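Chapter 5
Working With the Light Inside a Room

I shot my first paid wedding in October, in a function room with a low ceiling, orange walls and one window. I had spent weeks reading about golden hour. By the time the couple cut the cake it was pitch dark outside, and I had no plan at all. I came home with 2,163 frames and delivered 362 of them, and a lot of those went out in black and white so the family wouldn't see what the lamps had done to their skin.

So this chapter is the one I wish I'd had back then. The last few chapters let you lean on the sky. Now we go indoors, where the light was put there by somebody who was thinking about the electric bill, or the carpet, or how to see the buffet.

We'll start with color. Your eyes are very forgiving. Walk from a porch into a kitchen and the white plates still look white to you, but your camera won't play along. Household bulbs lean orange, shade from a window leans blue, and cheap tubes can go a little green. When two of these land on the same face you get one warm cheek and one cold one, and no slider will fix both at once. My first move in any room is to turn things off. Ask before you do it (I once killed the lights on a string quartet in the middle of a piece, and I don't recommend it!), but most people are happy to let you.

Next comes direction. Ceiling lights shine straight down, so they put shadows in the eye sockets and a bright patch on the forehead. Move your person back a step from the fixture, or have them lift their chin a bit toward it. A pale wall nearby will do half your work for you. At the Toletti, a small hotel where I've shot more receptions than I can remember, I always take the couple to the same corner by the cream-colored wall, and Ryota Ikeda, who shot second camera with me for years, still calls it my office.

Then there's shine. Faces shine, satin shines, and so does almost anything flat with a finish on it. We'll spend a good part of the chapter on this one, and tabletops are a great place to practice.

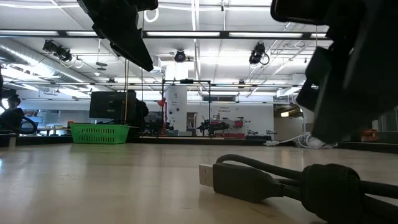
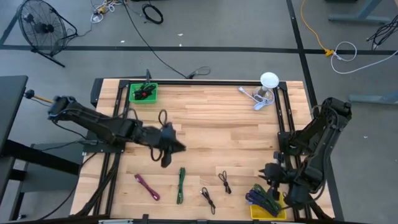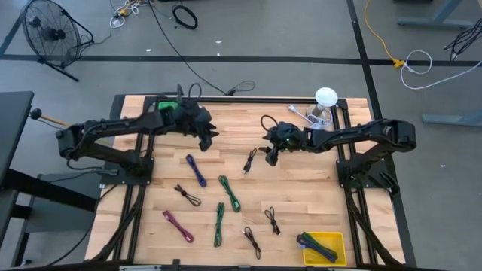

Reflections follow a rule you may remember from school: light bounces off a flat surface at the same angle it came in. Once you've got that in your head, you can guess where a bright patch will turn up before you lift the camera. In the first photo the overhead lights leave soft, glossy patches on the pale wood, and even the USB plug has picked up a faint highlight along its top edge. Put a wedding cake or a place card on a surface like that and the same patches are yours to deal with. Try lowering the camera a few inches and watch them slide across the table. Then go higher, then shift to one side – you'll find a spot you like sooner than you think.

For the exercises you'll need a room with at least one lamp and one window, a patient friend, and up to 58 minutes. Leave the flash in the bag. We get to flash in the next chapter, and I'd like you to be a little annoyed at your ceiling lights first.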